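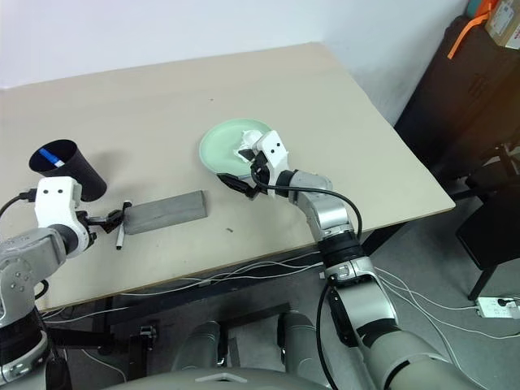 Figure 6. Tidying task on the tabletop. The left gripper holds a white marker beside the cup while the right gripper works at a tissue on the plate.

5.2 Cable snags and the missed stop

We had expected most of our trouble to come from the tissue, which is soft and never crumples the same way twice, and we were a little humbled to find that the cables gave us far more to worry about. Each gripper has a black cable running back from its housing, and over 75 trials we logged 28 faults, 6 of which were snags where the cable loop caught on something as the arm pulled back. In the worst of these, late one afternoon in October, the loop hooked under the rim of the plate and the right arm kept pulling well past the force limit set in the Gileck controller. Percy Villanueva reached the stop button before anything broke, and we remain very grateful to him! Going through the logs afterward, Ludmila Kopecký found that the limit was being checked only while the gripper was closing, so a pull during retreat went unnoticed. We now check it through the whole motion, and we clip the cable closer to the wrist before each run.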